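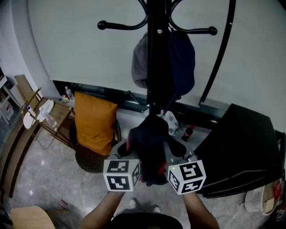 The Glove Shift

By the time I'd finished my coffee at Wiltum, Maribeth Buenaventura had already dealt with a hat, a scarf and more gloves than I own. She works with a gripper held out in front of her, two white cubes on its jaws covered in those square black-and-white codes, and she handles everything through it. Gloves are the worst, she told me. "They've got five opinions each."

I came to write about robots and spent most of my visit in a room with a coat rack and a mustard-orange cushion. I'd pictured steel and safety fences! Wiltum wants its machines to tidy up homes and cloakrooms, and the machines learn from people like Maribeth, who pick up ordinary stuff over and over until there's enough of it to train on. Her target is 80 good runs a shift. A run where the glove slips still gets saved, but it goes in a different pile and doesn't count toward her number (a sore point, as I found out at lunch).

She used to pack orders at Cirarix, until the new picking line came in and her station went away. So is it strange, teaching the next batch of machines? She thought about that for a while – long enough that I started fiddling with my pen.

"My wrists hurt in a different place," she said. "And I sit down more. Ask me again in August."

August is when her contract is up. Sabina Murín, who runs the floor, would like to keep all the collectors on and move them over to checking the robots' work. She showed me the tally on her screen, 1,830 runs with clothing so far, and said they'd want 2,000 before anybody trusts the thing with a customer's coat. What happens at 2,001 she couldn't promise me, and I liked her for not trying.

What has changed already is the talk. At Cirarix, Maribeth says, you kept your head down and your rate up. At Wiltum the engineers come over and ask her why she pinches a cuff the way she does, and then they write it down. She got them to change the grip after 3 weeks of complaining. She's proud of that, and she'd like it to show up in her pay.

I had a go myself before I left. I dropped the glove twice, and Maribeth went to get her lunch.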